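Webbing belt

A webbing belt, also called a web belt or canvas belt, is a belt made from a single flat length of woven strapping, closed at the front with a metal buckle. It differs from a leather belt in that the strap is flexible in all directions, has no cut edges along its sides, and can be folded or coiled for storage without permanent creasing. Khaki, olive and black are the usual colors.

Construction

The strap is woven to its final width on a narrow loom, so both long edges are finished as part of the weave. Cotton, polyester and blends of the two are the common fibers. A plain weave gives a smooth, fairly stiff band. A herringbone weave, in which the diagonals reverse at regular intervals, gives a softer band with a visible chevron pattern. Braided belts are made by a different process and stretch more under load, although shops often sell all of these types under one name.

One end of the strap carries the buckle. The other is usually closed with a tip of metal or plastic, pressed or glued over the cut. The tip keeps the weave from fraying and helps the end pass through the buckle.
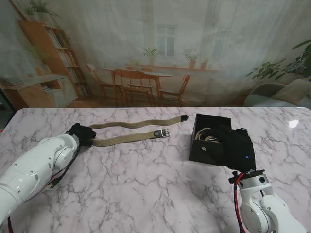
Three forms of buckle are widely used. The frame buckle has a rectangular or rounded frame and a hinged prong, which passes either through an eyelet or directly between the threads of the strap. The box buckle encloses the strap and holds it with a sliding bar. The double-ring buckle has no moving parts and grips by friction alone.

Sizing

Webbing belts are generally sold longer than needed and cut to length at the buckle end. A cut end in polyester can be sealed with heat; a cotton end must be stitched or capped. The Ralla catalog, edited by Soledad Farías and dated 10 August 2020, lists 11 strap lengths and recommends leaving 25 mm of extra material at the buckle clamp.
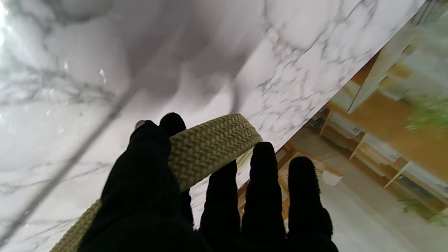 Strap with a chevron weave, pale green to khaki in color.

Storage

Belts may be hung by the buckle, rolled, or folded. Rolling starts at the tip and finishes with the buckle on the outside, where it does not press a mark into the weave. Folding the strap double brings the tip and buckle together and suits long, shallow drawers. A rolled belt takes up less surface area and is normally kept in a small open box or divided tray. Cords and other narrow goods are kept in separate coils, as loose loops catch easily on a prong.

In her manual for the Powell storage system, Nerys Rees sorts belts by buckle type first and by color second. She advises emptying each box once a year, in November, to check for rust and worn tips. The Hulance tray, made for the same system, is 210 mm square — large enough for several rolled belts laid flat.
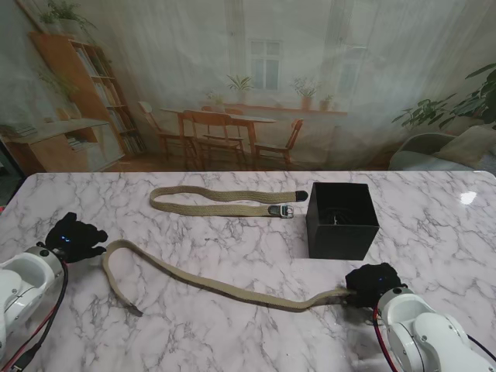 Two khaki webbing belts beside an open black box.

Care

Cotton webbing is washed cold and dried flat, with the buckle removed where the clamp allows it. Hot water can shrink the strap and loosen the tip. A frayed end is trimmed square, then capped again or folded under and stitched.

See also: Belt buckle; Herringbone weave; Narrow fabric; Strapping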